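Wallow card service

Wallow is the back office in Skeslow where Alemneh, a membership and payment card firm, sorts returned cards and fills card holders. Since October most of the bench work has been done by a pair of robot arms known in the building as Serno.

Background

Before the change, four people sorted and packed by hand. A full day came to around 300 holders. The work was light but repetitive, and sore wrists were the usual complaint.

Operation

Serno works at a wooden table. Loose cards are spread out on the surface, and the arms are meant to pick them up, place them in sleeves or holders and close the holders. Each arm has a two-lens camera housing near its gripper. Snap closures are the slowest step – one gripper has to steady the holder while the other handles the strap. 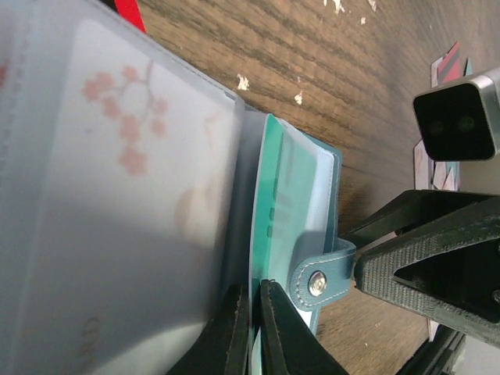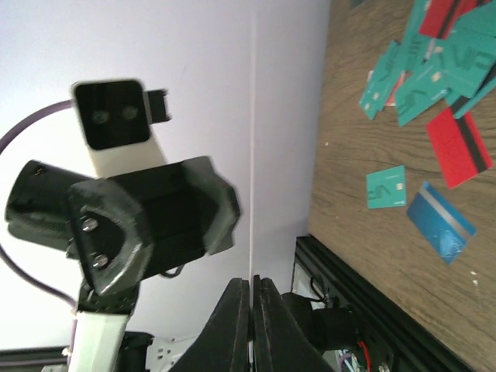 Effects on staff

No jobs were cut, but the jobs are different. Two of the four packers now run the table: they lay out cards, clear jams and check finished holders. The other two moved to customer mail and were retrained on paid time. Table staff report less hand strain and more standing. Some miss talking while they worked, as the person on watch is expected to keep an eye on the arms. Pay stayed the same at first, and a higher rate for table staff was still under discussion on 2025-06-08.

Bent cards and torn sleeves are still sorted by hand.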